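Frequently asked questions: two-arm cell practice, Tekex sites

Which cells does this page cover?
All two-arm picking cells commissioned under the Tekex site standard, and their simulated counterparts in the Rornari library. Single-arm cells follow the Grellier supplement.

Must a task be run in simulation first?
Yes. A new task needs 112 simulated runs before it is authorised on hardware. Runs ended by a contact fault do not count.

May both arms enter the bin at once?
No. One arm holds the bin zone at a time. The idle arm parks with its gripper open, clear of the bin.

Do the yellow lines have to be modelled?
Yes. Floor markings in the simulated cell must match the site drawing to within 7 mm. Operators are trained on the same view.

How is cable slack checked?
Move the wrist through its full range at reduced speed. The cable must not catch on the arm or touch the gripper. Repeat after any change to the wrist camera mount.

How long are run logs kept?
24 months, simulated and physical alike.

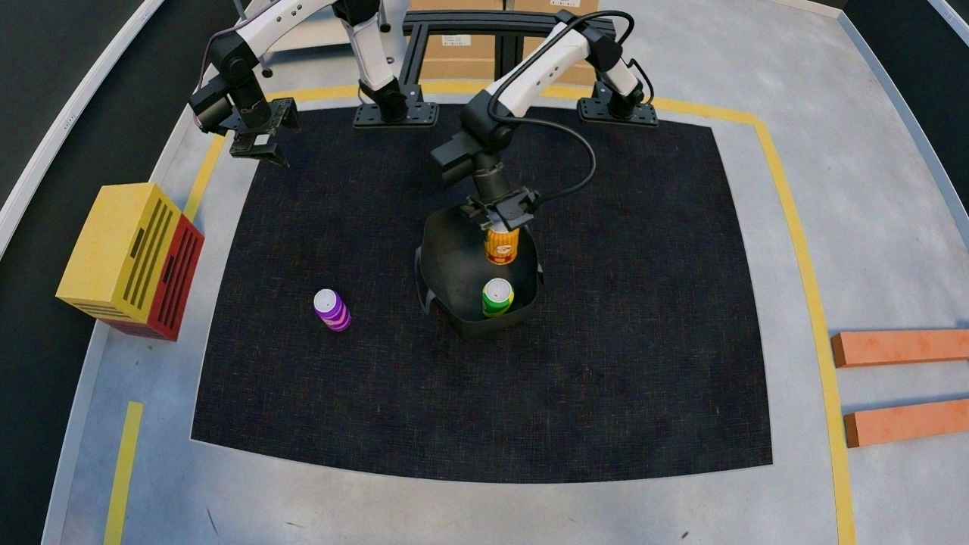

Cha, 11/02/2026
The can-and-bin task has been added to the Rornari library. The right arm works at the bin; the cans are orange, green and purple. Sites may use it for operator induction.

Can a site change the can colours?
Yes, provided the labelling file is updated to match. Record the change under item 11 of the cell register.

Who approves a deviation?
The site automation lead, in writing. Approvals lapse in April and must be renewed.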